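Foker stoneground oat flour, 2 kg bag

I put off stocking this for a long while. Oat flour is the sort of thing that turns up in every recipe with the word "wholesome" in it, and most of what I had tried before tasted of damp cardboard and made a scone you could have soled a boot with. Foker's rep left a bag here in December and I baked with it mainly so I could say no.

It's better than I expected. It isn't magic. The bag says "use in place of ordinary flour", and I would ignore that. Swap the whole lot in a sponge and you'll get a flat, crumbly thing that falls apart when you look at it. Swap a third and you get a softer crumb and a slightly nutty taste, which I'll admit was very nice in a ginger loaf.

Ekaette Shehu at our Plornevcombe shop tried it in pancakes, all oat and no wheat, and says they were good if you let the batter stand for six minutes before cooking. Mine stuck. Halima Okonkwo used it to thicken a leek soup and had no complaints, though she would also have had no complaints with a potato. 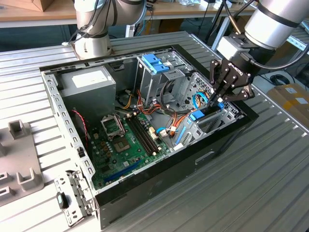 Baking > Flours and Grains

Grind: fine, with some bran left in. Sift it if you want a smooth biscuit.

Keeping: the label gives seven months unopened. Oats go bitter once they turn, so I would use an open bag well before that and keep it in a tin with a tight lid.

Gluten: Foker do not sell this as gluten free and neither do we. Please don't buy it for someone with coeliac disease.

Good for: crumble topping, flapjacks with a bit less chew, dusting a loaf tin, pancakes (see above, with caution).

Not so good for: choux, pizza dough, anything that needs to stretch.

About the claims on the packet. "Keeps you fuller for longer" may be so, but I had two slices of the ginger loaf and then my lunch. "Milled the slow way" tells you very little about the taste. Buy it if you like oats.

Sold singly or in a case of 6. Opened bags can't come back to us.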